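Okay, as promised, a long thread on what it cost us to get a two-arm tabletop setup going, and what I'd put in the budget if I were starting over in July instead of muddling along the way we did. Get a coffee!

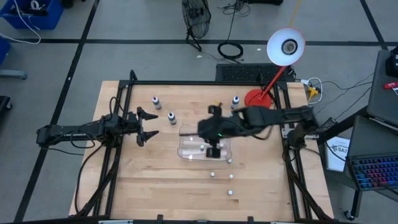
The arms are the line everyone asks me about, and they're the easiest one to plan. We had three quotes, Takell came in lowest for the pair, and the quote held. It's all the other stuff that crept up on me.

First creep: the frame. I had penciled in a cheap workbench (I know, I know). Saskia Henare talked me into black aluminum extrusion with a wood top, and with posts, rails, brackets and shipping from Kuster it came to $2195. More than I wanted to spend, but we've moved the arm mounts twice already and all it took was a hex key.

Second creep: cables, oh my goodness. I budgeted for what came in the box. We've placed 8 separate orders for extensions, clips and power strips, and I'd tell anyone to put in one fat line for cabling and not feel guilty about it.

Third: spare fingers for the grippers. They wear, they chip, somebody drives one into the table (me, it was me). A set from Drandero is $102 and I now keep two sets in the drawer. Lead time was 13 days last time, and that's a long wait with one arm sitting idle.

The small stuff really is small, bless it. Little white bottles with caps, white balls, a clear plastic tray, a red desk lamp. You can do a lot of pick and place practice with things like that, so please don't let a vendor sell you a "starter object kit" before you've looked in your own cupboards.

Manaia Sheehan asked me about computers. We use laptops, and I'd hold off on a big workstation until you know what you're running on it. We have a quote from Onanwood for one and I keep putting off signing it.

Still to price for next year: a second frame, a service plan for the arms, and better lighting. If you've paid for a service plan on small arms, was it worth it? I go back and forth on that one every time I open the spreadsheet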